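## 4. Setting up an office key register

Applies to Areck Key Register, office edition, with the Wamix desk scanner. Complete Section 3 (Accounts and permissions) before starting. An office manager login is required for every step except those in 4.5.

The register records which listing a key set belongs to, where the set is stored, and which agent has it out. It does not open or lock anything. Lockboxes are covered in Section 6.

### 4.1 Before you begin

Have the following at hand:

- the office ID, printed on the welcome sheet
- the current list of active listings, exported as a CSV file
- one roll of blank key labels (387 labels per roll)
- clear packets, one for each key set
- the desk scanner and its cable

> **Note:** The trial edition holds 29 listings. Importing a longer list into the trial edition stops at line 29 and gives no warning. Check the edition under **Help > License** first.

### 4.2 Creating the office

1. Open **Settings > Offices** and select **Add office**.
2. Enter the office ID. Letters must be in capitals.
3. Enter the name as it should appear on receipts, for example *Grinen Road*. The name can be changed later; the ID can't.
4. Set the time zone. Checkouts are stamped in office time, even when an agent uses the phone app from somewhere else.
5. Under **Closing time**, enter the hour after which key sets still out are marked overdue. The default is 6:00 p.m.
6. Select **Save**.

If the office shares a building with another one, create both before going on. Merging two offices afterward removes the checkout history of the second.

### 4.3 Importing listings

1. Go to **Listings > Import** and choose the CSV file.
2. Match the columns. Address, listing number and listing agent are required. Unit number is optional but should be matched for condominiums – without it, all units at one address share a single key record.
3. Select **Preview**. Lines with errors are shown in red.
4. Correct the file and import it again, or select **Skip errors** to leave those lines out.
5. Select **Import**.

A file may have up to 1142 lines. Split longer files by listing agent.

> **Caution:** Don't close the window while the progress bar is moving. An interrupted import leaves listings with no agent attached, and these have to be deleted one at a time.

Withdrawn and expired listings are not imported unless **Include inactive** is checked. Offices that hold keys for a while after a listing ends should check it. The office at Kariuki Court, used in the screens in this section, keeps inactive listings until the owner signs for the keys in person.

### 4.4 Hooks and drawers

Each key set needs a storage position. Positions are numbered by the office.

1. Open **Storage > Layout**.
2. Choose **Hooks**, **Drawers** or **Both**.
3. Enter the number of rows and the number of positions in each row. A row holds no more than 8 positions. Wider cabinets should be entered as two cabinets side by side.
4. Select **Number automatically**, or type your own numbers.
5. Print the layout and fix it inside the cabinet door.

Do not use the street number as the position number. When the listing closes, the position has to be renamed before it can be used again, and old receipts will then point to the wrong place.

### 4.5 Printing and scanning labels

Staff with a front desk login can carry out this part.

1. Connect the scanner. Wait for the green light.
2. In **Labels**, select the listings to print. The newest are at the top.
3. Load the roll with the printed side facing up and select **Print test**.
4. Check that the code and the listing number are both complete. If the right side is missing, set **Margin** to *Narrow* and print another test.
5. Print the labels.
6. Put each label in its packet together with the keys, and seal the packet.
7. Scan the packet, then scan the position number on the printed layout. The two are now linked.
8. Repeat for each set.

Labels show the listing number only. Do not write the address or the alarm code on them.

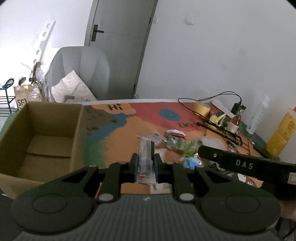
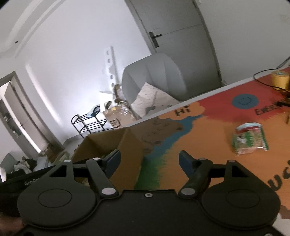 Step 7 goes faster if the packets are sorted by row before the first scan. Work through one row, hang or file the sets, and then start the next. Turn each packet so that the label lies flat against the side facing the scanner, with no key between the two. The clear packet in the first picture has a white label with a barcode and small print inside; a key set packed the same way can be scanned through the plastic and does not need to be opened. If a packet has to be set down partway through a row, use a plain surface. On a tabletop painted in several colors, such as the one in the pictures, small packets are easier to overlook, and a set that was skipped will show as **Not stored** at the end of the day.

If the scanner beeps twice, the code was read but is already linked to another position. Open the record, select **Unlink**, and scan again. Three beeps mean that the code belongs to a different office.

### 4.6 Checking the register

1. Open **Reports > Storage check**.
2. Compare the total with the number of sets in the cabinet.
3. Select any line marked **Not stored** and repeat steps 7 and 8 of 4.5 for that set.
4. Check out one set to your own login, wait for the receipt, and return it.
5. Confirm that both entries appear in **History** with the correct office time.

If the return is missing, the phone app and the desk scanner are probably signed in to different offices. Sign out of both, sign in again, and repeat step 4.

A storage check can be scheduled under **Reports > Repeat**. Offices that close over the holidays should turn repeats off in December and back on in January – otherwise each missed check is logged as a failure and has to be cleared by the office manager.

Section 5 covers agent checkouts, overdue notices and lending sets to agents from other brokerages.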